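3.2 Collecting the folding demonstrations

The student part of the project began in May, when the robotics club at Tenley took on the clothing task that the Magsi group had left for later. We had asked the members what they would most like a robot to do at home, and laundry won by a wide margin, so the choice was an easy one and a happy one too! Iqra Arain wrote the first set of instructions for the students, and Sombat Prasertsri went over them with every new pair before they picked up the grippers.

We settled on beds as the work surface for this part of the study. The tables in the club room are flat and hard, and a policy trained only on those had done poorly in our early trials with soft bedding (see Section 5). A bedspread wrinkles, slides along with the garment and often has a pattern of its own, all of which we very much wanted in the data. Pants with an elastic waist turned out to be the students' favorite item to complain about, as the gathered band pulls the cloth beside it into folds that have to be smoothed before anything else can be done.

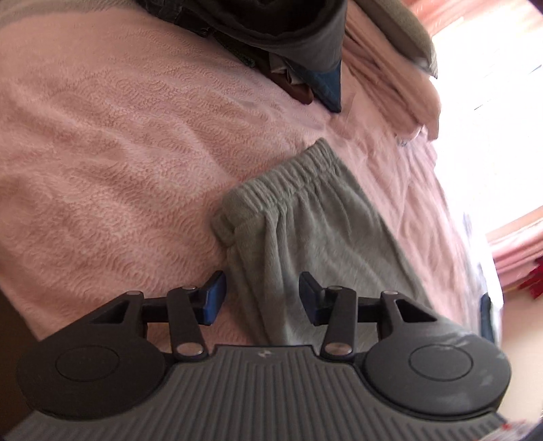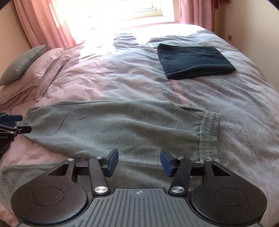

Figure 4. Grey-green garment with an elastic waist on a bed, with the open jaws of a hand-held gripper in the foreground.

How many demonstrations did the students record?
They recorded 1,713 in all, of which 614 were of pants and 626 were of shirts, with the rest divided among towels and smaller pieces.

We kept the rules short on purpose. Each pair was free to choose where to take hold first, and we asked only that they work at a steady pace and let go of the cloth fully before moving on to the next fold. Some of the younger members were shy about recording a clumsy attempt, and it took a good deal of friendly persuading before they would leave those in. We are glad they did, and the attempts with a second try at the waistband are treated as a group of their own in Section 4.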